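In Praise of the Long Letter

I grew up in Mellport, where the mail came late and everybody complained about it, and I suppose that is where I picked up the habit of waiting for letters. My aunt wrote to us from Diltdale, page after page about her beans and her bad knee and the price of paint, and my mother read the whole thing out loud at supper (twice, if there was gossip in it!). I have 78 of those letters in a box now, and I wouldn't trade them for a new roof, though I do need one.

People tell me that kind of writing is gone. I don't believe it. I think we got shy about taking up somebody's time, and so we send a line or two and a little yellow face and call it keeping in touch.

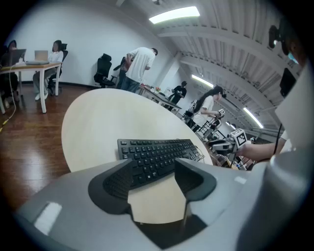

Does a letter have to be written by hand to count?
A typed one counts every bit as much, and if your handwriting looks like mine, your friends may even thank you for it.

My aunt would have disagreed, mind you. She thought typing was for the bank. But I've been trading typed letters with an old school friend in Plelley for years, and they sound just like her, wandering off in the middle of a story about the bus to tell me what she had for lunch, and coming back to the bus a page later as if I'd been standing there at the stop with her. 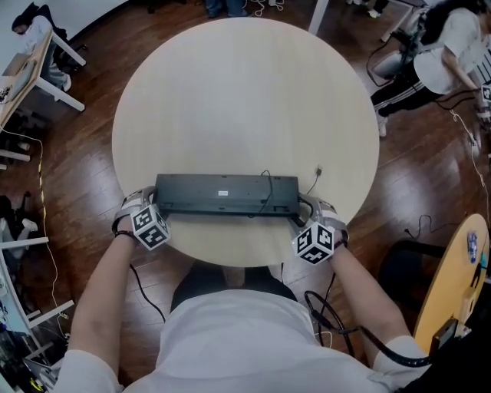
A black keyboard, turned over on a round table.

So my advice, if you want any, is to pick one person and write more than you think they want. Tell them about the weather. Tell them what the neighbors are building. Last April I sent off 1320 words, mostly about a squirrel, and got back 835 on the subject of gutters, and I was happy for the rest of the week. I still owe her an answer, come to think of it, and there's been a new development with the squirrel.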